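Workshop notebook, Irnstead room
5 February 2023

Pants and belts, continued from the January pages. Orestis started this list and I am carrying it on while he does the coats with Afonso.

Where we left it: jeans that go out with something through the loops keep coming back from Jendden with the waist pulled out of shape. Sofia thinks it happens in the folding. Angeliki thinks it's the boxes, which are too short for long legs, so people press down on the top pair to get the lid closed. Both could be right. I spent the morning on the folding and didn't touch the boxes.

Notes on denim first. The heavier twill holds a crease if it sits bunched up, and a diagonal crease is the worst kind to get out. Smoothing by hand only works if you do it early. Chrysanthi steams everything anyway, but she would like to steam less of it. Anything brown laid against blue should be kept from rubbing on the paler parts, as we had one light pair marked in January and had to pull it from the order. 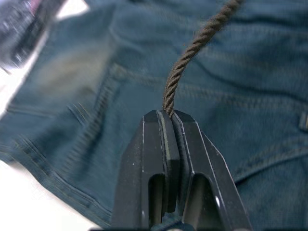
Folding with the belt left in

Tried the fold 3 ways. Same table throughout, the white one by the wall, wiped down first.

a) Legs on top of each other, waist last. Quick. Buckle ends up under the seat and leaves a bump. The pair on top of it in a stack slides off. No good for the shelf.

b) Legs side by side, then turned up under the waist. Flatter. Belt lies more or less where it wants to. Takes longer, and the left leg always wanders off at an angle for me. Sofia gets hers straight and I couldn't see what she does differently. Ask her.

c) Belt out of the two front loops only, tail tucked inside the waistband, then folded as in b). Neatest of the lot, but the customer has to rethread the front. Pakzad would complain and they'd be right.

Going with b) for now. Angeliki wants to see it in a full box before she agrees.

A few things to remember for b): close the button before starting. Keep the loops facing up so a twisted one shows. Don't pull on the belt to line up the waist, move the cloth. Pat it flat, don't drag your hand down the fade, particularly on the whiskered pairs, where any stray mark shows right away. If the belt has a hard bend in it already, put it to one side and let Chrysanthi look at it.
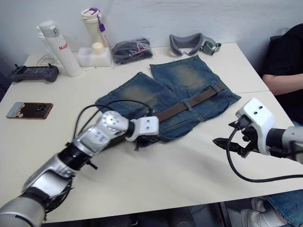
The other question was whether to send belts separately in a sleeve. Orestis priced sleeves with Idus and the smallest lot is 100, more than we'd get through before summer. We have 69 belted pairs on the rail for Jendden and they all go out as they are, fold b), no sleeves. After that we look at it again.

Stacking: no more than 2 belted pairs on top of each other until the box question is settled. Alternate the waist ends. Afonso asked whether tissue between them helps. Don't know, haven't tried it. There is half a roll under the cutting bench if somebody wants to.

Still open:
- longer boxes, Angeliki to measure
- brown marks on light denim, find out if it's the dye or the finish
- Sofia to show me the leg fold
- return Pakzad's call about the loops on the sample pair

Label printer is out of tape again.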